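Kiromia to move flat-pack returns and repairs to Grirthorpe

25 August 2021

Kiromia, the flat-pack furniture supplier, is to move its returns and repairs work to a single site at Grirthorpe. The change takes in the whole of the company's storage range, including the Zovby wardrobes and drawer units, and brings to an end the present arrangement under which returned goods are sent back to whichever depot dispatched them.

The Grirthorpe building has 3000 square metres of covered floor space. It was last used for the storage of paper stock and has a level floor, two loading doors and a sprinkler system that was renewed before the lease was signed. Kiromia began fitting it out in May. Racking has been installed along the north wall, with the inspection bays placed next to the loading doors so that incoming units do not have to cross the packing area.

Under the existing system, a customer who reports a damaged or incomplete unit is sent a full replacement, and the original is collected. The company says this has been simple to run but wasteful. A large share of collected units have only one faulty part, most often a panel chipped at a corner, a drawer runner fitted out of square or a back board that has bowed in storage. The rest of the unit is usually sound. Depots have had neither the space nor the stock of loose parts to make good such units, and most have been broken up for board recycling.

From the opening of the new site, returned units will be sorted into three grades. Grade A covers units that need no more than cleaning and repacking. Grade B covers units that can be restored with standard parts. Grade C units will be stripped, with fittings and undamaged panels kept as spares and the remainder sent for recycling. Each unit will carry a paper label with its grade, date of inspection and part numbers.

Drawer units are expected to make up most of the Grade B work. Runners on the current range are fixed with short screws into pre-drilled holes, and a runner that has been removed and refitted more than twice tends to lose its grip in the board. The repair method to be used at Grirthorpe is to move the runner forward to a second set of holes where the panel has them, or to fill and re-drill where it does not. A drawer that passes over its full travel under a test load is then marked as fit for resale.

White finishes are treated separately. Small marks show more readily on them than on wood-effect surfaces, and touch-up wax that matches a new panel may not match one that has stood in daylight for a few years. Inspectors will compare each white panel against a set of reference strips – five shades, from cold white to cream – before deciding whether a replacement panel can be used alongside the originals.

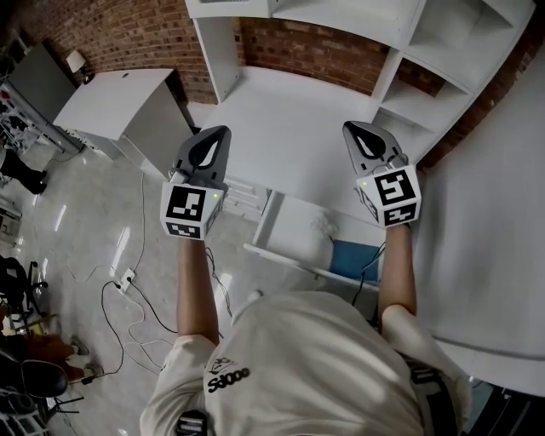 Spare parts

The second part of the plan concerns loose parts. Kiromia will hold 200 part lines at Grirthorpe, covering hinges, runners, cam locks, dowels, shelf pins, feet and the more common sizes of panel. Customers will be able to order by the part number printed in the assembly leaflet. Small fittings will go out by letter post and panels by carrier, in a flat carton with corner protectors.

Parts for discontinued models have been a frequent cause of complaint. The company has agreed to keep fittings for ten years after a model is withdrawn, but makes no such promise for panels, on the grounds that board colours and thicknesses are changed by the mills from time to time. Where a panel is no longer held, the parts desk will supply a cutting drawing free of charge, showing the outer dimensions and the position of every hole. The drawings can be taken to any timber merchant with a panel saw.

Cam locks and dowels will be sold in mixed bags as well as singly. A bag holds enough of each type to rebuild one medium-sized unit after a house move, which is the point at which most of these fittings are lost.

Resale

Repaired units will be sold through a trade counter at the front of the building and in time through the company's website. Prices have not been published. Grade A and Grade B units will be sold with the same guarantee against faulty workmanship as new stock, but without the option of return for a change of mind. Surface marks present at the time of sale will be listed on the label.

The counter will be open in the mornings only for the first few months. Units will be sold assembled or flat, according to how they came in, and buyers of assembled units will need to arrange their own transport. A loading bay with space for vans is to be marked out on the east side, reached from the estate road. Drivers are asked not to use the main yard, where lorries will be turning.

Staffing and transport

There will be 19 posts at the site to begin with, made up of inspection, repair, packing and counter staff. Some are to be filled by transfer from the depots. Applications for the others will open once the transfers are settled.

Carriage between the depots and Grirthorpe has been awarded to Sobczak, a haulage firm that already carries new stock for the company. Its lorries at present return from the southern depots empty, and the returned units will be loaded on those journeys. Collections from customers' homes are not affected and will still be booked through the order helpline.

The depots will go on accepting returns until the changeover is complete. Customers with a collection already booked do not need to do anything.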